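# Do shortening odds mean someone knows who's replacing the Lorkwood host?

My sister and I have a running argument over this. Veltley has a market up on the next host of *Lorkwood*, and Abenezer Moges went from 5/1 to 5/4 after one evening of betting. Enadell ran it as "Moges set to take over," with no source except the odds. Then Ki copied the Enadell story almost word for word, and now my sister says two outlets have confirmed it.

I don't buy it. Moges said in July he wanted to get out of television. But she says bookmakers don't cut a price like that for nothing, and I couldn't come up with a good reply. Does the move tell us anything, or is it free advertising for Veltley?

## Top reply

Mostly advertising, with a little bit of information in it that you can't get at.

Novelty markets are tiny. Nobody serious is putting real money on a TV host, and the bookmaker wouldn't take it if they tried. My guess is that a couple hundred bucks would do it. I once asked for $200 on a reality show winner and got offered a fraction of that, and the price dropped anyway. So a big cut can mean an insider, or it can mean one fan account posted a clip and a handful of people followed.

Your sister is right that they do it for a reason. The reason is they don't want to lose money on a market they opened for publicity. They'd cut the price on a rumor they thought was garbage.

Things I'd check before believing it:

- Did the price move before the story or after it? After means people are betting on the article.
- Did the other names drift out? If all of them got shorter, somebody is just fattening the margin.
- Is the market still open? When a bookmaker thinks the answer is out, it usually closes the betting. That's the one move I pay any attention to.

And Ki copying Enadell is one source - and the one source is a price on a website. Ask your sister who at the network said anything.

## Second reply

Gonna disagree a little. I've followed these for years and the favorite gets it pretty often, especially close to the announcement. Moges saying he wants out of TV means zero, they all say that while the contract is being negotiated.

But 5/4 is still less than a coin flip even if you take it at face value. "Set to take over" is a headline writer being generous. I'd wait. 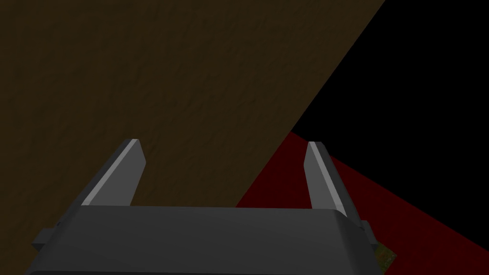
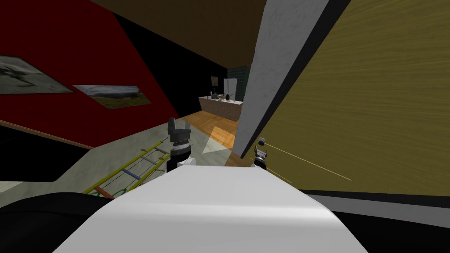
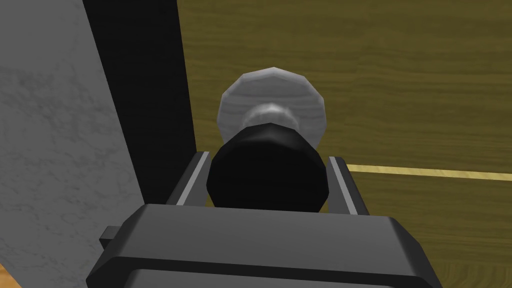 ## Third reply

Same thing happened with the last host. The favorite changed three times and four different people were "set to take over." The job went to somebody who wasn't on the list. Don't bet on it.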